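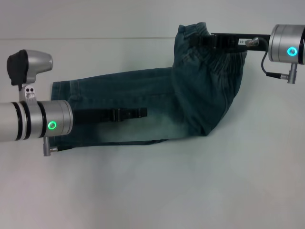
3.2 Folding trousers at the table

Of all the garments our households talked about, trousers drew the longest conversations, and jeans the longest of those. We had expected shirts to take that place, what with their collars and sleeves and buttons, but people seemed to have settled their views on shirts long ago (usually by hanging them up and being done with it). Jeans were another matter. They are heavy, they hold their creases in the wrong places, and a pair that has been worn for years has a shape of its own that has to be coaxed flat before anything tidy can be made of it.

The 21 households in the Ometley part of the study were visited twice, once in August and again after the cooler weather had set in, and on both visits we asked whoever did most of the laundry to take us through a full basket at their own pace. Augustina Sulemana sat with the families and kept the notes, and I think a good deal of the warmth in these accounts is owed to her patience, as she was quite happy to let a story about a wedding or a leaky washer run its course before the next towel was picked up.

Nearly everyone began the same way, by laying one leg over the other and matching the side seams. After that the habits parted. The larger group, whom we came to call the waist holders, kept one hand up at the waistband and worked the other hand down along the leg, smoothing as they went. Figure 4 shows denim at the stage they described as the awkward one, with the leg stretched out fairly well and the seat and waistband still gathered up in folds. "The leg will behave for you," one grandmother in Tumen Street told us, "and then you get to the top and it's all pockets and zipper and bad temper." She liked to give the waist a good shake before laying it down, and we noticed that her daughter and her granddaughter both did the same.

Figure 4. Dark teal-blue jeans held across a pale gray-white tabletop. The waistband is bunched toward the upper right, and a paler, faded area can be seen on the lower part of the leg.

The smaller group started from the hem. They lined up the two leg openings first, pressed them together with a flat palm, and let the waist fall wherever it liked until the end. These were often people who stored their trousers rolled or stacked on a narrow shelf, where the hem end faces outward and a crooked one is seen every morning.

Fading came up far more than we had planned for. Several people folded so that a worn or bleached patch would land on the inside of the stack, and a few did just the opposite and kept it showing, so that the everyday pair could be told from the good pair at a glance. Kwame Asamoah, who coded the interviews, first filed these remarks under appearance and later moved them to sorting, and after rereading the transcripts I believe he was right to. For these families the light patch worked as a label, and a very handy one when three brothers wear nearly the same size.

We return to the question of shelf depth in Section 3.4, where the Rungate households, with their deeper closets, make a helpful comparison.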